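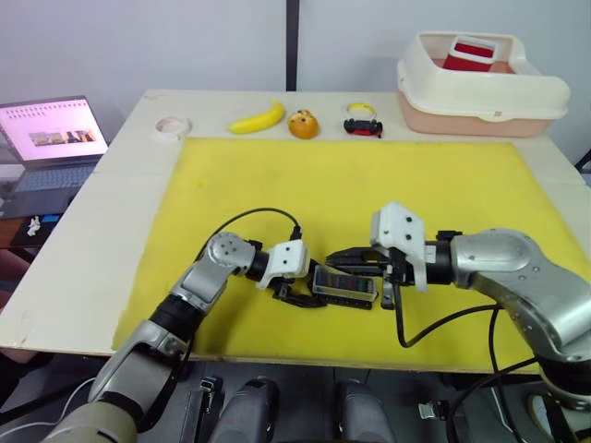 Why do soccer clubs pay so much for players?

Every January, grown-ups get very excited about the transfer window. That is the time when soccer clubs can buy and sell players. You will hear huge numbers. Should you believe them? Be careful.

Say a club called Ritine wants a striker from another club, Zinon. Ritine pays Zinon some money, called a fee. The player doesn't get the fee. He gets wages, and those are a separate bill that comes every week.
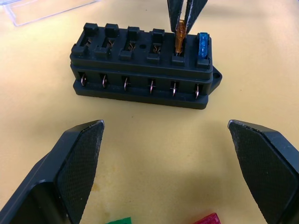
Now look hard at the word "reportedly." It means somebody said so. Who? Often the story doesn't tell you. It might be the player's agent, who gets paid if the move happens. Would you trust a person selling lemonade to tell you which lemonade is best?

One fan site counted 226 rumors about Rissanen, a club with only 11 starting spots on the field. How many came true? Just 2. The other stories still got plenty of clicks.

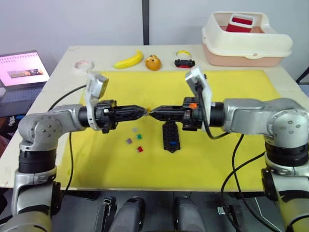
Fees can be fuzzy too. Clubs may pay a bit now and more later, but only if the player scores enough goals or the team wins a cup. The headline usually adds it all up, even the part that may never be paid.

And does a big fee mean a great player? Sometimes. Sometimes it means two rich clubs wanted the same person.

Next time you read about a deal, ask who said it and what they get out of it.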